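# Huris wrist-view recording kit

The Huris kit adds a close camera view to a two-instrument surgical training bench and stores it alongside the joint data from both arms. It is sold to groups collecting suturing examples for imitation learning. It is not a medical device and must not be used on patients.

## What gets recorded

Each example consists of one video stream per camera, the joint positions and jaw angles of both instruments, and the operator's hand controller input. All streams share one clock. Recording starts and stops with a foot pedal, so the operator's hands stay on the controllers.

A session is divided into short segments, each covering one step: pick up needle, orient needle, insert, extract, hand over, pull through. The operator marks the change of step with a second pedal. Marks can be moved afterwards in the Chege review tool, and the original marks are kept in the file.

Failed attempts are stored under a separate label. Dropped needles and missed grasps are useful to some training methods and can be left out at export.

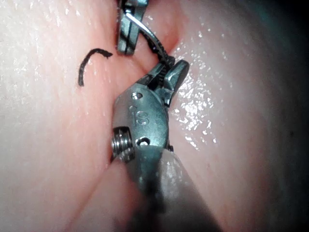
**Gimcombe, August.** The camera sits close to the instrument, so the shaft is large and out of focus at the bottom of the view while the wrist housing and the serrated jaws stay readable. The second instrument comes in from the top with the curved needle, and the dark thread links the two tools across the cleft in the pink work surface. The close view is intended for this part of the task, where the angle of the jaws to the thread matters more than the position of the arm.

Glare is the main limit. A glossy surface produces small white highlights that move with the light, and these can be mistaken for the needle by a tracker trained on matt pads. We recommend recording under at least 4 light settings. Offcuts of thread may be left in view for part of the collection if the trained system is expected to cope with them.

## Reference collection

A reference collection is supplied with the kit. It holds 1,771 segments made at our Gimcombe bench by Awuor Muriithi and Subira Shemweta, and checked by Mwangi Ndung'u. Over 400 of them are labelled as failed attempts. The segment list gives operator, light setting, pad number and step.

## Storage and export

- Internal drive: 200 hours of recording at the default setting
- Export: whole session, single segment, or by label
- Video and joint data can be exported separately
- Operator names are replaced by a code on export

## Fitting

The camera bracket clamps to the instrument carriage and needs no drilling. Refit and recalibrate after any instrument change; the calibration card is in the lid of the case. Brackets for the Travgate bench are included. For other benches, send carriage drawings to Rosalía Cuesta before ordering.

Orders and loan units: Freya Pickering, Gimcombe office. Loan units are dispatched on Friday.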